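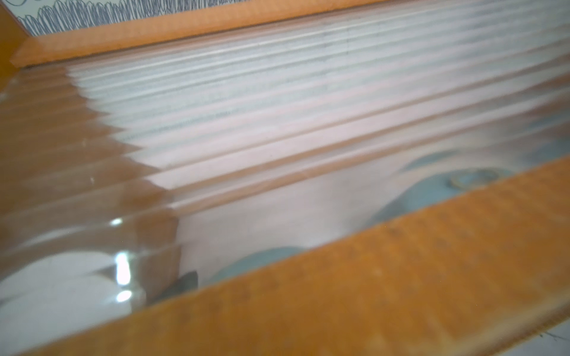
Figure 8.1 Clear ribbed panel set in an orange frame

Chapter 8
Shelves and Small Containers

A shelf has two jobs. It holds things up, and it keeps them where a hand can reach them. In this chapter you will look at short shelves, the kind that stand on a table or counter, and at how round containers are set out on them.

Start with the surface. Ribs stiffen a thin panel along their length, but they also change how a container sits. A wide base rests across several ribs. A narrow one may tip.

Next comes grouping. Containers of one color are easier to find when they share a tier - or a row on the table in front of it. The Skolter workshop exercise in Section 8.3 uses this rule with 84 containers.

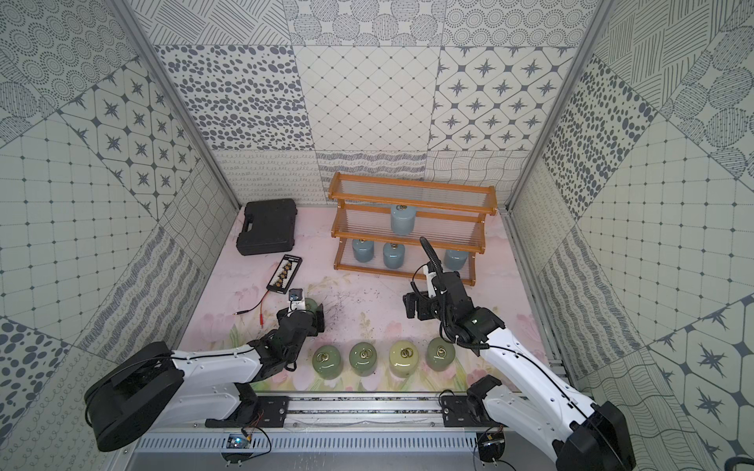

Figure 8.2 Gray-blue canisters on a three-tier shelf, with green canisters on the mat in front

Before you read on, sketch a shelf you use at home. Mark what stands on each tier and which items you reach for most. Keep the sketch - you will need it again in Chapter 9.

Key terms: tier, rib, frame, base, row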